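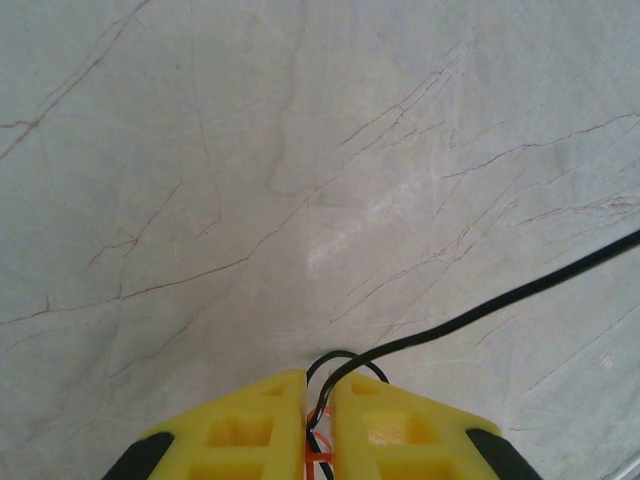

August update on the Tuden community kitchen grant. Meals out the door: 1,779, up from 1,549 in the month before. Numbers are good, space is not. Countertop choice is finally settled, we're going with a pale gray marble pattern with the reddish-brown veins, same look for both prep areas. Clustano quoted it at $510 under the first bid so thats a savings we'd like to move to the cold storage line, pending your OK.

Staffing. Still short 2 evening cooks. Posted the jobs again, a few replies, interviews to come. Lu delivery route is running daily now, Jatura route is late most afternoons, road work. Talking to the county.

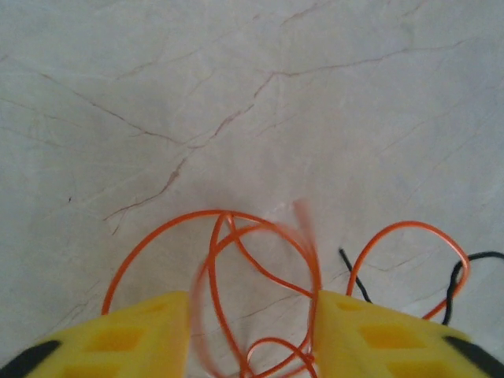

Yellow fingers, close up.

Still open: grease trap permit (resubmitted, no answer yet), final invoice from the plumber, new freezer. Budget sheet to follow, a couple of reciepts missing. Need a yes or no on the storage money before we order.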